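Packers at Kellesby train machine to take over the lids

Staff at the Felinik packing works in Kellesby have been taken off the line for part of each shift to show a machine how to close plastic tubs, as the company prepares to hand over one of its oldest manual jobs.

Felinik packs sweets, craft beads and small household goods for other firms, mostly in clear tubs that arrive with the artwork already printed on them. The tubs are filled by weight from a hopper, which has been automatic for years. Everything after that is still done by hand. A packer picks a lid from the tray, fits it, checks the tub for scratches and passes it on to be boxed.

The company told staff at a meeting on Thursday that a two-armed machine supplied by Skjelbred, a handling equipment firm, will start fitting lids on one of its lines in July. The project is known on site as Matel, after the name on the supplier's software.

Under the agreement, 23 packers will take turns at a table in the old sample room. They wear gloves and work through the job at their own pace while their movements are recorded. Those recordings are then used by Skjelbred to teach the machine. Some of the work is done with a tool held in the hand that has its own camera, so that the machine gets a close view of the lid as it comes towards the rim.

Geeta Goel, the site manager, said the lids had been chosen as a first step after a long look at where people were getting sore hands. The tubs are light and slippery and the lids are a tight fit, and packers on the closing station press down with the heel of the hand for hours at a stretch.

"It was the station people asked to be moved off," she said. "We have rotated it and we have tried different mats and different heights. It's still the one that comes up at every meeting."

A conventional capping machine was tried and sent back. It worked well on one size of tub, but Felinik changes size and shape several times in a shift and each change meant stopping the line to refit the head. Orders are small and many of them are seasonal. The company says a machine with two arms and some kind of grip ought to cope with a change of tub without a fitter being called.

The recordings are meant to cover the awkward cases as well as the easy ones. Packers are asked to pick a lid up from wherever it happens to be lying, turn a tub round in the hands, and bring the lid in from one side. A lid that is brought in at an angle, so that one part of its edge meets the tub first, is how most of them have always done it.

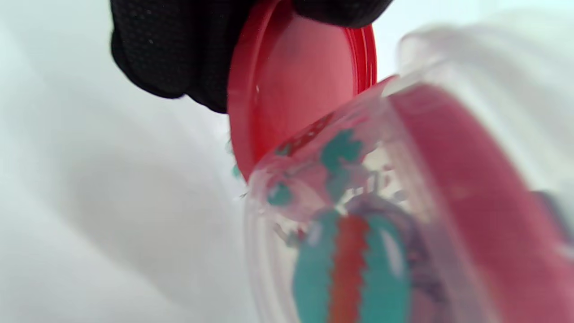 That habit caused some discussion early on. The first set of instructions from Skjelbred asked for the lid to be brought straight down with the tub standing upright. Packers did it for a morning and then pointed out that it wasn't how the job was done, and that a lid put on that way tended to trap air and spring up again on the far side. The instructions were changed. People now close the tubs however they like, as long as both hands stay over the table.

Dilruba Paul was among those who raised it. She has been on the closing station on and off since she joined and reckons she can tell by feel when a lid has gone home.

"There's a little give and then there's no give," she said. "You couldn't write it down. I had a go for them and it came out as half a page and it was no use to anyone."

She said the work in the sample room was slower and quieter than the line, and that the hardest part was remembering not to rush. New starters have been put on the rota alongside the older hands, at the supplier's request, so that the machine doesn't learn from one person's way of doing things.

Each session lasts around 40 minutes, with a break before the next person comes in. Nobody has to take part. Time spent in the sample room is paid at the line rate, with a small supplement that was agreed after talks with staff representatives. Two packers have opted out and have kept their normal shifts.

What happens to the closing station itself is less settled. At present there are 6 people on it across the day and evening shifts. The company has said that no jobs will go as a result of the first machine, and that the six will be offered places elsewhere in the building, either in inspection or in the boxing area. The promise has been put in writing, but it covers the first machine only. Felinik has three lines and has made no secret of wanting to see the same equipment on all of them if the trial goes well.

Inspection is the more popular of the two. It's a seated job, graded slightly higher, and it is where the company expects to need more people. A packer fitting a lid also turns the tub and looks it over without being told to, catching smudged print, a cracked rim or a label that has gone on crooked. The machine won't be asked to do any of that to begin with. The checks that used to be part of closing will have to be done by somebody further down the line, and the details of who does them, and how long they are given for each tub, are still being worked out.

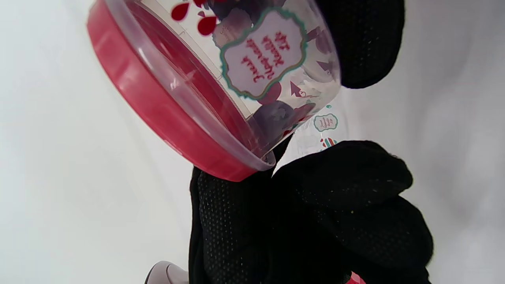
Oksana Koval said she would miss handling the tubs less than she had expected, but worried about how the new inspection job had been drawn up. When you close a tub you have it in your hands anyway, she said, and you see every side of it without trying. Sitting and watching them go past under a lamp was a different sort of work, and she thought it would be more tiring on the eyes and a good deal duller. She wanted people to be able to pick tubs up off the belt and have a proper look, and she wanted that allowed for in the timings before anyone signed.

Her point was taken up at the meeting. Ms Goel told staff that the timings had been set from a desk and would be looked at again once the machine was running. She agreed that tubs should be handled during inspection and said the belt would be slowed if it had to be.

Selvaraj Kumarasinghe, speaking for the staff representatives, said they had gone into the talks expecting an argument over numbers and had spent most of the time on smaller things. These included who is allowed to stop the machine, whether the recordings can be used to judge how fast somebody works, and what happens to them if a person leaves.

On the second of those, the company has given a written undertaking that no recording will be used in appraisals or disciplinary cases. The sample room recordings carry a session number in place of a name. Line managers can't open them. Mr Kumarasinghe said the representatives would have liked the right to have a recording deleted on request, and that this was still under discussion with Skjelbred, which holds the files.

"We haven't got everything," he said. "We've got the stop button, though. Anyone on the line can stop it and they don't have to explain themselves till afterwards."

There has been some grumbling about money as well. Several packers have said that if the machine is being taught with their skill, there ought to be something more in it than a supplement for the hours spent at the table. One suggestion was a one-off payment to everybody who took part, to be made when the machine goes live. The company has not agreed to this but hasn't ruled it out, and it will be raised again when the annual pay talks begin.

The sample room has been cleared for the work. The old shelving has gone and the heating, which used to be a sore point, has been fixed. Packers book a slot on a sheet by the canteen door. Before a session starts they are helped on with the gloves and straps, and the controllers are checked. Most say it feels clumsy to begin with and that the clumsiness wears off after a few tubs.

Selvaraj Debnath looks after the room and keeps the log. He used to be a line mechanic, and was sent to Skjelbred for training when the project was agreed. He said the two questions he was asked most often were whether the gloves were washed, which they are, and whether the machine was watching people now.

"I tell them it isn't in the building yet," he said. "It's only you and the table."

He added that the smallest tubs were giving the most trouble. Fingers get in the way of the camera, and a session sometimes has to be done again for that reason alone. Larger sizes have gone more smoothly. The company plans to leave the smallest tubs to people for the time being, on a bench at the end of the line, and three of the present closing team have already asked to be put there.
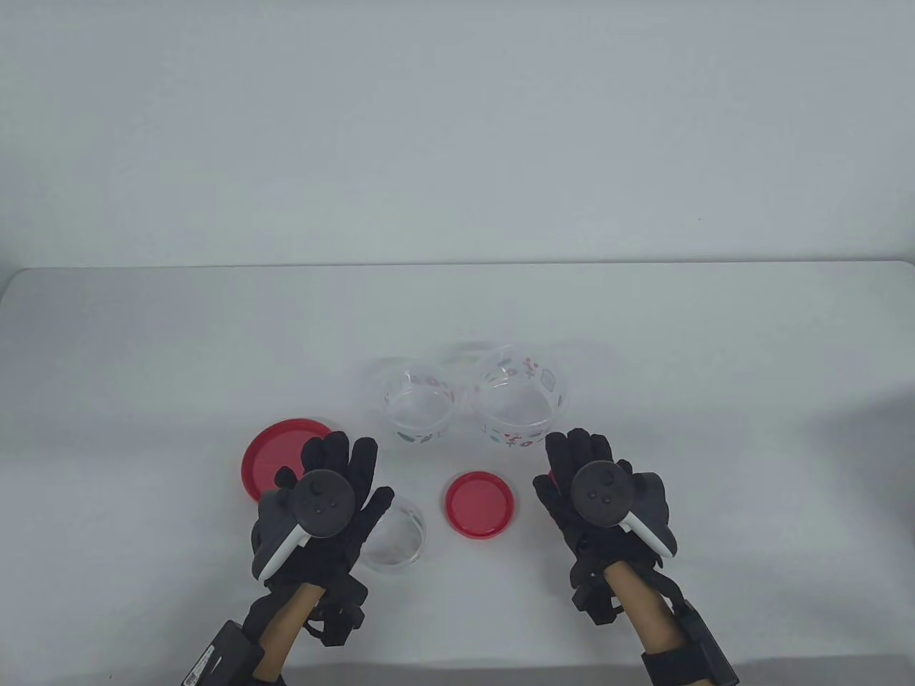

Gloves, hand controllers, red lids and clear tubs on the table in the sample room at Felinik, Kellesby.

Skjelbred is due to deliver the machine ahead of the July start, and it will run behind a guard with a packer standing by for the first few weeks. During that period the line will go at a reduced speed and the closing station beside it will stay staffed, so that tubs can be switched back to hand closing if lids are coming through loose.

Staff representatives and managers are to meet every fortnight while the trial is on. The first of those meetings will deal with the inspection timings and with the question of deleting recordings. A notice will go up in the canteen afterwards, and packers on the evening shift, who missed Thursday's meeting, are to be given a briefing of their own at 6 in the canteen before they start work.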